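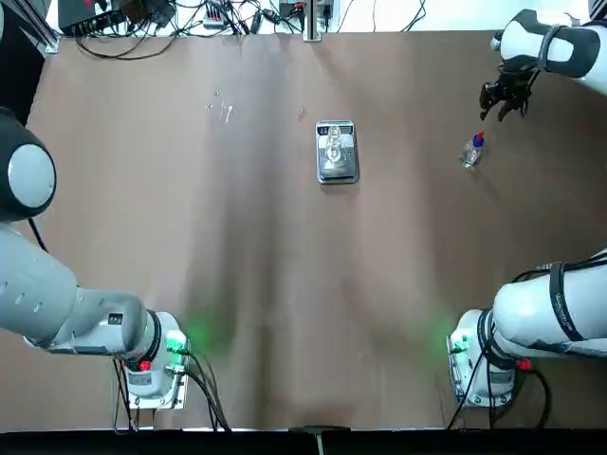
Quanto pesa uma colher de sopa de azeite? Depende de quem a enche, e foi essa resposta, repetida com ligeiras variantes ao longo de uma manhã inteira, que levou a associação de moradores de Ultdale a comprar uma balança de cozinha digital.

A aquisição foi aprovada em março, ao fim de uma discussão que durou mais do que a do telhado. Entrou ao serviço na terça-feira, 2018-07-10, na primeira sessão da oficina «Pesar antes de provar», aberta a quem queira aprender a temperar saladas, conservas e marinadas sem recorrer ao fio de azeite, essa unidade de medida que em Ultdale tanto pode significar uma gota como meia garrafa.

Inscreveram-se 22 pessoas. A sala comporta 18 sentadas, de modo que as restantes assistiram de pé, junto à porta, lugar que tem a vantagem de apanhar corrente de ar e a desvantagem de ficar longe do pão.

O programa era modesto. Primeiro, aprender a pôr a balança a zero com o recipiente em cima. Depois, passar para lá um líquido, ler o número e escrevê-lo. A terceira parte consistia em acreditar no número, e foi aí que surgiram as dificuldades. Uma participante com longa prática de escabeche sustentou que a balança estava enganada. Pesou-se outra vez. A balança manteve a sua versão e a participante também.

A oficina resulta de uma receita, ou melhor, de 13 receitas diferentes do mesmo molho. O molho de Buvarow, servido com peixe frio e batata cozida, é feito em quase todas as casas da zona, e em cada uma delas se garante que as outras o fazem mal. Quando a associação pediu aos moradores que entregassem a receita por escrito, para um caderno a vender na festa do verão, recebeu folhas com indicações como «vinagre, o que pedir», «azeite até brilhar» e, num caso, apenas a palavra «mostarda», sublinhada duas vezes.

O caderno deveria ter saído no ano passado. Não saiu, porque a tipografia perguntou, com certa razão, quanto era «o que pedir». Decidiu-se então que cada receita seria feita à mesa, com os ingredientes pesados à medida que fossem saindo das garrafas, e que o papel levaria gramas. A mão do cozinheiro continua livre — só passa a ser vigiada por um mostrador.

Na terça-feira trataram-se quatro das receitas. A primeira levava 24 gramas de vinagre, valor que a autora considerou escandaloso até o provar, após o que o considerou correto e seu desde sempre. A segunda ficou por concluir: o dono do molho recusou-se a verter para um recipiente que não fosse a tigela da mãe, e a tigela da mãe tinha ficado em casa. A terceira e a quarta, entregues por duas vizinhas que não se falam desde uma questão de estendais, deram exatamente as mesmas quantidades. Ambas pediram nova pesagem.

Houve ainda tempo para uma breve demonstração sobre derrames. A regra da casa é pousar primeiro o recipiente, carregar depois no botão do zero e só então inclinar a garrafa, devagar, com a outra mão afastada do prato. Quem carregar no botão a meio perde a conta e começa de novo. Quem se apoiar na balança para conversar com o vizinho acrescenta ao molho o peso do cotovelo, o que aconteceu duas vezes e ficou registado numa das folhas até alguém estranhar a quantidade de mostarda.

O material da oficina fica guardado na sala e pode ser usado pelos sócios nos dias úteis, mediante assinatura no livro de presenças. Pede-se que as garrafas sejam devolvidas com tampa. O pedido já constava do regulamento anterior, na mesma página em que se proibia fritar.

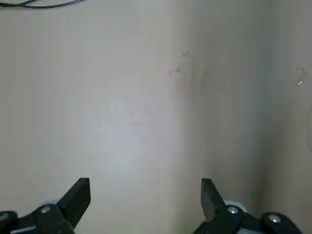
Que se faz à mesa quando a pesagem acaba? Limpa-se com um pano húmido e sabão neutro, seca-se logo a seguir e só depois se volta a pousar a balança, que precisa de uma superfície lisa e nivelada para não inventar gramas.

A limpeza esteve, de resto, perto de ser o ponto mais participado da manhã. O azeite divide opiniões também quando cai: há em Ultdale uma escola do papel absorvente, uma escola da água quente e uma corrente minoritária, vinda dos lados de Hetudwood, que defende a farinha. Fez-se a vontade às três. A da farinha obrigou depois a recorrer às outras duas.

A próxima sessão será dedicada às receitas que faltam e terá lugar na mesma sala, com uma alteração de horário pedida por quem ficou de pé. A casa Orbán, que fornece o vinagre, prometeu oferecer também o pão, desde que não lhe perguntem quanto pesa. As inscrições fazem-se na mercearia, ao balcão, em papel, e cada participante deve levar um frasco vazio e a sua receita legível.

O caderno tem agora saída prevista para a festa, com as receitas em gramas numa página e, na página ao lado, a versão original de cada família, palavra por palavra. A «mostarda» sublinhada duas vezes terá uma página só para si — foi a condição da autora para autorizar a publicação.

Quanto ao azeite até brilhar, continua sem equivalência. Foi pesado em três tentativas, deu três resultados, e a discussão sobre qual deles brilhava mais passou para a sessão seguinte.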